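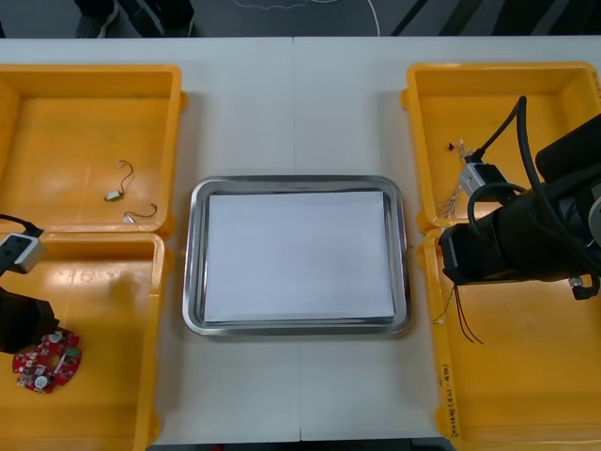
Warum wir die misslungenen Versuche mitzählen sollten

Nov 28, 2021

Seit April lese ich für unsere kleine Gruppe in Londach fast jede Arbeit, in der ein zweiarmiger Roboter durch Nachahmung lernt, kleine Teile zu greifen und abzulegen. Ich bin kein Gegner dieser Methode. Ich halte sie für die vernünftigste, die wir im Moment haben, wenn es um Kabel, Stecker und Platinen geht. Trotzdem bin ich mit der Art, wie wir über die Ergebnisse schreiben, immer weniger einverstanden, und ich möchte erklären, weshalb.

Nehmen wir den Datensatz, den wir im Projekt Skullirum benutzt haben. Er enthält 1424 Vorführungen. Diese Zahl steht in der Zusammenfassung, sie steht auf den Folien, und sie wird gern zitiert. Was in der Zusammenfassung nicht steht: Vor dem Training wurden 293 weitere Aufnahmen entfernt, weil der Bediener den Stecker verloren hatte oder das Kabel am Greifer hängen blieb. Man nennt das Bereinigung. Das Wort klingt nach Ordnung, und ich habe es selbst lange ohne Bedenken verwendet.

Aber was lernt eine Steuerung aus lauter gelungenen Griffen? Sie lernt, wie die Welt aussieht, wenn alles gut geht. Ein kurzer Draht, der sich nach oben krümmt, verhält sich beim Anfassen anders als ein Draht, der flach am Boden der gelben Kiste liegt. Ein Mensch, der die Arme fernsteuert, merkt das meistens beim zweiten Versuch und korrigiert. Gerade diese Korrektur ist nach meiner Meinung das Wertvollste an der ganzen Aufnahme. Wir schneiden sie weg, und danach wundern wir uns, dass der Roboter nach einem verfehlten Griff stehen bleibt oder die leere Hand sorgfältig zur Ablage trägt.

In unserem Vergleich haben wir zwei Modelle je 100 Durchgänge machen lassen. Das eine hatte nur die bereinigten Daten gesehen, das andere auch die aussortierten, sofern der Bediener sich am Ende noch gerettet hatte. Im glatten Fall waren beide etwa gleich gut. Sobald wir ein Teil von Hand verschoben haben, war der Unterschied so deutlich, dass wir keine Statistik gebraucht hätten, um ihn zu bemerken. Wir haben sie natürlich trotzdem gerechnet. Ich gebe zu, dass ein einzelner Aufbau kein Beweis ist, und ein Kollege von der Carrilho-Gruppe hat mir mit Recht geschrieben, dass bei starren Teilen der Effekt vielleicht verschwindet. Das kann sein. Dann möchte ich es aber lesen können.

Der zweite Punkt betrifft die Kisten. In vielen Arbeiten heißt es, die Teile lägen „zufällig“ darin. Wer einmal einen halben Tag beim Bestücken geholfen hat, der weiß, dass ein Mensch nicht zufällig legt. Er legt die Stecker so, dass man sie gut erreicht, und nie zwei Kabel quer übereinander, weil ihm der Operator leid tut. Bei Clokar, wo man für den Vergleich eine ähnliche Station aufgebaut hat, werden die Teile inzwischen aus einem Becher geschüttet. Die Erfolgsrate ist danach gefallen. Man hat es dort in den Bericht geschrieben, ganz offen, und bekam dafür bei der Begutachtung eher Kritik als Lob. Das finde ich traurig und auch kurzsichtig.

Mir wird manchmal entgegnet, die Seiten seien knapp und für solche Einzelheiten gebe es keinen Platz. Eine Tabelle mit drei Zeilen findet immer Platz: aufgenommene Vorführungen, entfernte Vorführungen, Grund der Entfernung. Dazu ein Satz, wer die Teile wie hineingelegt hat. Rund 300 Wörter im Anhang würden auch genügen. Wer Platz hat für ein Diagramm, in dem die eigene Methode als dicke blaue Linie über allen anderen liegt, der hat auch Platz dafür.

Für unseren nächsten Bericht habe ich diese Tabelle schon angelegt. Die Spalte mit den Gründen ist noch unordentlich, zweimal steht dort nur „Kabel“, und einer von uns muss die Aufnahmen noch einmal anschauen.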